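Sollimora House, residents' meeting — minutes
February 7, 2026
Taken by Myrto Tzavaras

Started late, kettle. December minutes agreed, no changes.

1. Study room desks
Long talk on this. Desks with the wood nooks are getting used as storage, then people can't find a place to write. Aliki Nikolaidis wants every desk cleared by the end of the month. General feeling that's too strict. Agreed: personal things can stay if they fit on the shelf or in one open box. Mugs go back to the kitchen at night. Books in one stack please, pens wherever.

Sticky notes — ok on the back panel, pink, green, orange, whatever, but take down the old ones. Cords and straps can hang at the side.

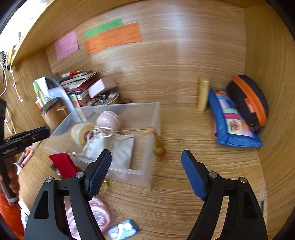 Aliki then said one box per desk is fine but the small stuff is what gets lost, rings and so on, and she'd like lids on the trinket dishes. Not voted on. Myrto to ask if anyone has spare jars first.

Clear boxes prefered over cardboard so people can see whats in them. Grolon has a pack of 12 but we only need 10. Left for next time.

2. Room 15
Lamp still out. Travix came, wrong bulb. To come again.

3. Money
327 in the house fund. Shelf paper to come out of that, no objections.

4. Other
Hinojosa key still missing — check coat pockets.
Books left in the hall go to the study room shelf, not on somebody's desk.

Next meeting same place, date to be put on the door. Aliki to bring the tape.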